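Support > Hardware > Nimbridge > Updating the Core

Print this page | E-mail this page

Updating the Core on a Nimbridge Board

These instructions apply to the Nimbridge home computer board, revision 11 and later. Owners of earlier boards should use the Betero programming cable and the separate guide supplied with it.

Before you begin, you will need:

- a memory card formatted as FAT32
- the current core file from the Nimbridge download area
- the power supply delivered with the board

1. Copy the core file to the top level of the card. The file must not be placed in a folder, and its name must not exceed 65 characters.

2. Switch the board off and insert the card.

3. Hold down the Escape key and switch the board on. The core menu appears on a blue background.

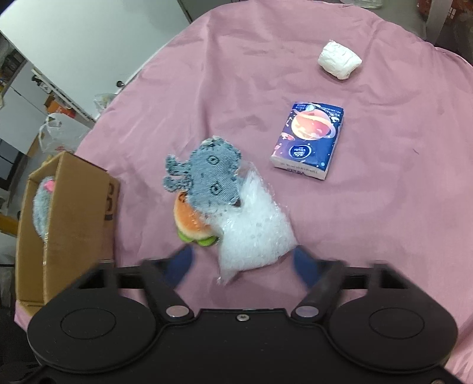 Page last updated: 2025-12-07

4. Select an empty slot with the cursor keys. Slot 0 holds the factory core and is write-protected – it cannot be selected.

5. Press Return, choose the file and confirm. The board erases the slot and then writes 2,000 blocks. Do not switch off the power during this step.

6. When the menu reports "Verified", switch the board off, remove the card and restart.

If the menu stops with a checksum error, download the file again and repeat the procedure from step 1. A board that no longer starts from the new slot can be returned to the factory core by holding down the Escape key at power-on and selecting slot 0 for startup.

Disk images created under the October core remain compatible. Settings for the Udent sound module are stored separately and must be entered again after each update.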